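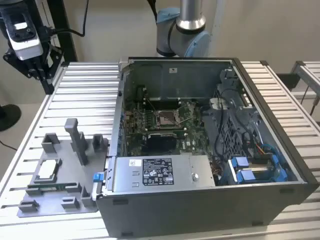 Abhishek Vishwakarma

3 min read

Hi everyone, it's me again with another Flosach record, and I'm going to try very hard to keep this one shorter than the last (no promises!). In April we're putting out Kundavberg, the new four-track EP from Songül Gündoğdu, and I've had it on repeat in the kitchen, on the bus and in the shower since the masters landed in my inbox.

If you came across Songül through her Gökçe EP, you'll know she likes her house music slow to warm up and heavy on the low end. Kundavberg keeps that, but it's brighter and a fair bit sillier in places, and she's finally let some vocals in. It's our 11th release and the first one where I didn't ask for a single change. I sent back one email that said "yes please" and then went for a walk.

The title track opens things up with a rubbery bass line, a dusty shaker loop and a chord stab that comes in late and then refuses to leave. I've played it early in the night and I've played it way past 4 a.m., and I like it better early, when people are still holding their coats. Next is "Paper Ferry," the vocal one. That's Svitlana Palamarchuk singing, and she wrote the words on the train over and recorded them in one afternoon. There's a breath right before the second chorus that Songül wanted to cut, and I begged her to leave it in. She left it in. 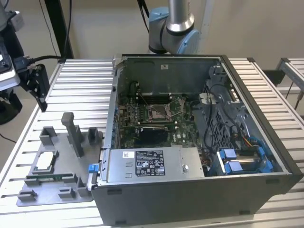 "Low Cupboard" kicks off the flip side, and it's the toughest thing Songül has given us so far, all toms and clipped hats with hardly a melody in sight. She wanted every part of it out in the open, no big reverb to hide behind. Think of that computer tower lying on its side with the panel off, green board on show and the CPU socket sitting empty in the middle of it -- the track has a hole like that too, right where you'd expect the lead line, and the drums just keep working around it. On a big system it's huge. On my laptop it's mostly clicking, so please, headphones at the very least!

Then we close with "Aunt's Radio," which drops all the way down to 83 BPM and is hardly a club track at all. Serpil Yalçınkaya plays the electric piano, a little behind the beat the whole way through, and the last minute is only her and some tape hiss. I did wonder about putting something this sleepy on a dance record. Then I heard it at the end of the test pressing and stopped wondering.

Digital buyers also get a remix of the title track by Valquíria Trindade, who takes it somewhere much faster and throws in an acid line that squeals like a bad door. Her first version ran for about 12 minutes. I'd happily have released that one as well, but she likes the shorter edit, and it's her call. 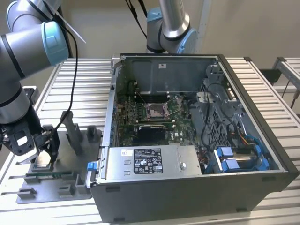
Formats and where to get it

Kundavberg is out in April on vinyl and digital. The vinyl is a single pressing of 1,272 copies in a plain printed sleeve, and we won't be doing a repress. Viltero is handling distribution, so any shop that already carries our records can order it the usual way. Promo copies are going out to DJs and radio now -- if you're on the list and yours hasn't shown up, check your spam folder first and then write to me.

Songül is up for interviews and guest mixes, by email or on a call, and mornings suit her best. Svitlana is happy to talk about the vocal too.

Tracklist

A1. Kundavberg
A2. Paper Ferry (with Svitlana Palamarchuk)
B1. Low Cupboard
B2. Aunt's Radio (with Serpil Yalçınkaya)
Digital bonus: Kundavberg (Valquíria Trindade Remix)

Press contact: Abhishek Vishwakarma, Flosach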